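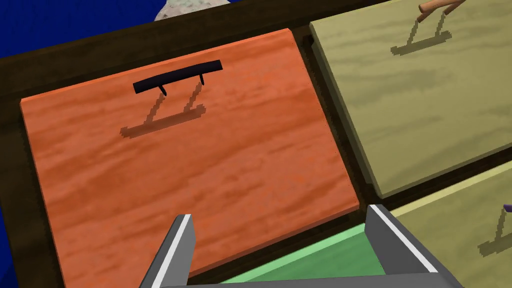 Zixuan Lei wanted to know if we ever let the robot try a drawer it hasn't met before, because at home every drawer sticks in its own special way and a robot that can only open one of them isn't much use to anybody. I got that question in an email the morning after our June open day, and I liked it so much that I'm using it to start our About page. Yes, we do! It's pretty much the whole job.

So, hello. I'm Amber Aerts, and I run Grirau with Witold Olszewski. We're a small company that teaches robot arms to do the dull things people do with their hands all day: open a drawer, put something in it, shut it again. We do most of the teaching in simulation, so a typical workday here is a computer-made cabinet, a computer-made gripper and one of us muttering at a screen. We change the colors and the handles and the angle of the view all the time (bright orange wood, olive wood, black handles, purple handles, whatever comes up) so the robot doesn't get too attached to one piece of furniture.

Witold and I met when we both worked at Denon, a packaging shop where I did scheduling and he fixed whatever was jammed. He'd been writing little robot programs in the evenings. I said I'd help him with the paperwork for a month or so, and well, that was a while back and I still do the paperwork. I also learned to code along the way, badly at first and now okay.

We have 10 people on the team. Herman Goh builds the virtual cabinets and has strong feelings about shadows. Hidayah Majimbun looks after the tests, and she's the one you'll talk to if you come for a visit. Everybody takes a turn at the phone, including Witold, so please be patient if you get Witold.

About the open day, since people keep asking. We hold it in our main room on the second floor of the Pattinasarany building, and this June we had 58 visitors, more than we had chairs for. We put the simulation up on the big wall screen and let folks pick a drawer and a starting position for the arm, then watch it have a go. Before that we'd done 1000 practice runs on the same cabinet, and I was still nervous! A simulated gripper can miss a handle by a hair and close on thin air with total confidence, and when it did that in front of everyone there was a big friendly groan. Then somebody's grandmother asked for the same drawer again and it got it, and she took a bow.

The part I enjoyed most was the hour after the demo, when we handed over the keyboard. You can move the fingers yourself, one small step at a time, and people find out fast how hard it is to line up two flat fingers with a bar when you only have the one view. One boy stayed on it until his dad had moved the car twice. A teacher from Ivach asked if her class could come, so we're setting that up now.

What we'd do differently: more chairs, a microphone for Herman, and the coffee somewhere other than right by the door.

If you'd like to see the work, write to Hidayah through the contact page and tell her how many of you there are. Small groups can usually come at 2 in the afternoon, and the tour is free. Use the side entrance, the front one sticks. And if you've got a strange drawer at home, bring a photo of it. Herman collects them, and a few have already ended up in the simulation.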